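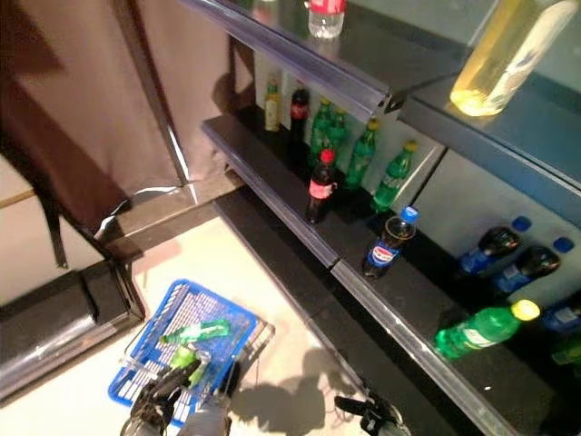
A machine that needs that long to pick up a soft drink should be paying rent, my sister reckoned, and she said it loud enough for the whole aisle.

I didn't care. I'd waited months to see Miseo do a real chore, and I had the best spot in the shop, with my elbows on the freezer lid at Ronier's and an icy pole going soft in my hand. It had a list! Someone had typed it in that morning: two lemonades, one cola, put the fallen ones back up. My own kids can't follow a list like that.

The first lemonade took 49 seconds. I know because my sister timed it on her phone, out of spite. The fingers closed, opened, had a think and closed again a bit lower down, and then the bottle came away from the shelf so gently that I made a noise.

"You clapped when the dishwasher came too," she said.

I had, and I'd clap again. Our mum worked 5 days a week in a shop this size, and what she brought home was her back. All that bending to the bottom shelf, all those bottles rolled to the rear where only a long arm gets them. I kept thinking of her while it leaned in.
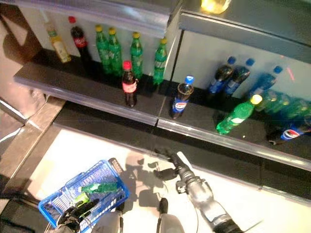 The cola was harder. It reached, stopped, and took half a step sideways – a real shop assistant's shuffle, hips first. My sister put her phone down on the freezer. She used to stack for Ó Conaill on the night shift, 235 cartons before the sun was up, and I could see her working out how she'd have gone at it.

"Come in from the side, you goose," she told it.

It came in from the side. I'm sure it was going to anyway, but she went pink to the ears.

It couldn't manage the fallen ones. One got most of the way up, wobbled and lay down again, and Miseo stood over it for ages. So it can't run a shop yet. It can't do my laundry either, and I've asked.

My sister climbed over the little rope and stood the bottle up herself. Then she looked at the machine, laid the bottle back down on its side, and stepped away to give it another go.

Posted July 2021

Comments (3)

Loved the sister. Mine would have unplugged it.

I stacked shelves for years and 49 seconds would've got me the sack, but I'd still go and watch!

More Miseo please. Does it ever get the bottle up?

Search stories Go

Recent stories
Pokeo Minds the Bakery
The Long Mop
October at the Laundromat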